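Forecast log, March, continued from the last page

Coffee in hand, 7:40 in the morning, and I finally got the scoring script to run all the way through without choking on the blank rows. So let me write down what I found before I forget it or talk myself into something nicer.

The job, for anyone picking this up cold: we took the published year-ahead calls from four shops (Gaton, Hunach, Ambaye and Grirwood) and we're checking each one against what really happened. Stock index level, ten-year yield, inflation, that sort of thing. The full pile was 3,883 calls. Once I threw out everything too mushy to score ("we see risks on both sides" – thanks, fellas) I was left with 1,190. That's a brutal haircut and it tells you plenty about how these people write.

Gaton comes out best on direction, which surprised me, and worst on size, which didn't. They get up or down right a bit more than they miss, but the misses are whoppers. If you'd put money behind every call with equal bets you'd have been better off in a savings account. Hunach is the reverse. Timid little numbers, always hugging last year's figure, so they never look silly and never help you either.

Marwan Awwad came by and asked the question I'd been putting off, namely what the dumb benchmark does. The dumb benchmark is just "next year looks like this year." So I ran it. It beats Ambaye on everything, beats Grirwood on yields and inflation, and ties Hunach so closely that I went back to check I hadn't loaded the same column twice. (I had not. I checked again after lunch.)

Then we did the shuffle test. Take the real outcomes, scramble which year they belong to, score the forecasts against the scrambled version, do that 1,000 times. If a shop has any skill the real score should sit way out on the good end of the pile. Grirwood lands smack in the middle. Gaton is off to the good side but I wouldn't bet the car on it. 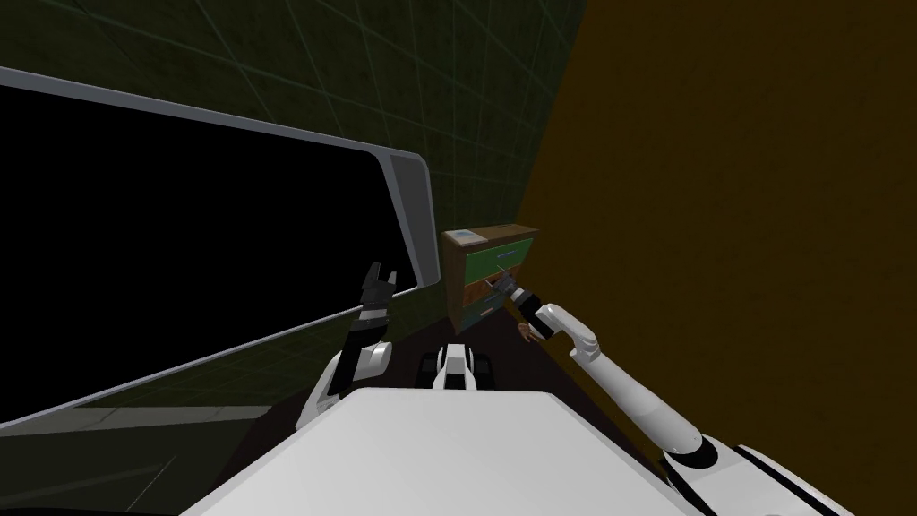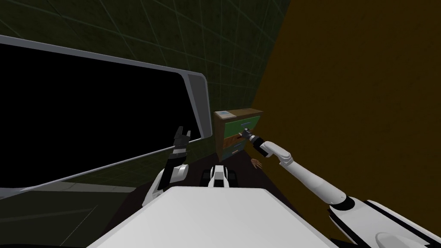
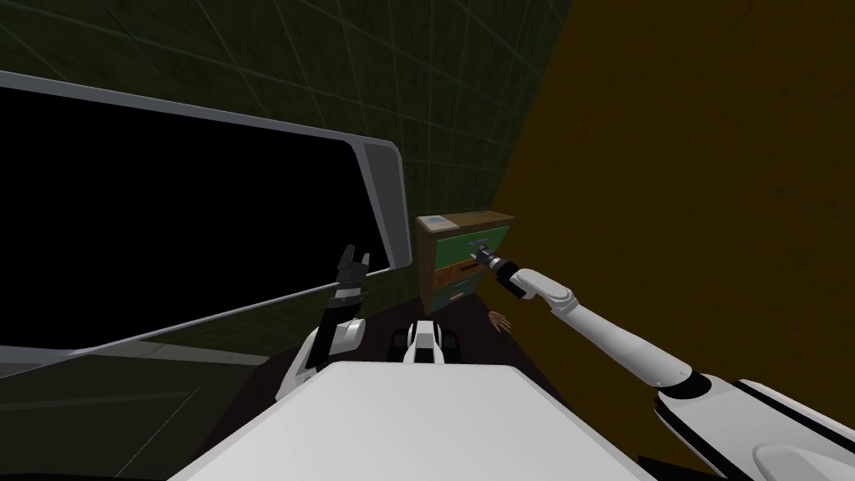
One thing bugging me about the shuffle: it treats the years as if they had nothing to do with each other, and yields drift for ages. Marwan says scramble in blocks, a few years at a time, so the drift stays in. He's right and I should have done that first. The trouble is we don't have many blocks to play with, so the answer may come back as a big shrug.

Also still open: what to do with the revised calls. Ambaye changes its numbers mid-year and then quotes the revised ones in its annual look-back, which feels like moving the dartboard. For now I score only the January version. I kept the revisions in a separate tab in case we want to see how much hindsight is worth.

To do: block shuffle, fix the date format in the Hunach sheet (month and day are swapped in the older rows), and ask Marwan whether he still has the Grirwood newsletters on paper, as two of the scans are too faint to read.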